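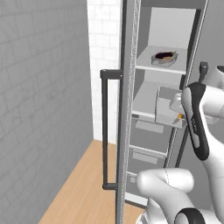
Figure 3. Refrigerator with the door open, kitchen interior (rendered).

Published 2019-04-05 by the Food Storage Working Paper Series

4.2 Storage temperature and discarded food

The household diaries were kept for four weeks in September in two towns, Dokby and Damasceno. Of the 900 households that agreed to take part, 802 returned a diary complete enough to use. A diary was treated as complete if it had entries on at least 24 of the 28 days and if the temperature log could be matched to it. Incomplete diaries came mostly from one-person households in Damasceno, and the weights described in Section 3.4 correct for this only in part.

Each household received a Jotby logger, set to take a reading every ten minutes, and was asked to place it on the middle shelf toward the back. Door openings were not recorded directly. We inferred them from short rises in air temperature, using a threshold of 0.8 degrees C within two consecutive readings. This method misses very brief openings and merges openings that follow each other closely, so the resulting counts should be read as a lower bound. Loggers placed in the door shelves, against instructions, show larger swings and were flagged by hand.

The diaries list 2483 discard events. An event is any occasion on which food bought for the household was thrown out, fed to animals, or composted, whatever the amount. Leafy vegetables and cooked leftovers make up more than half of all events. Dairy products account for a smaller share than in our pilot, which was run in winter and used a shorter product list.

Mean shelf temperature is a weak predictor of discards once household size is controlled for. The time spent above 7 degrees C does better, and its coefficient is stable across the specifications in Table 5. The effect is concentrated in dairy and cooked food. For leafy vegetables we find no relation with temperature, and the sign of the estimate changes when households without a produce drawer are dropped. We suspect that purchase quantity matters more for this group, but the diaries record purchases only by shopping trip and do not allow a direct test.

Inferred door openings are positively related to time above 7 degrees C, as expected. Their relation to discards is less clear. Households that open the door often also cook at home more often, and the two influences work in opposite directions. Adding the number of home-cooked meals to the model raises the coefficient on openings by almost a third, although the standard error remains large.

Discarded weights were estimated with the Sotari portion chart. In a kitchen check, estimates for items under 1000 g were close to scale weights, while heavier items were underestimated. Results by weight are therefore given in the appendix only, and the remainder of this section uses event counts.

We use cookies to improve your reading experience. By continuing to browse this site you accept our cookie policy.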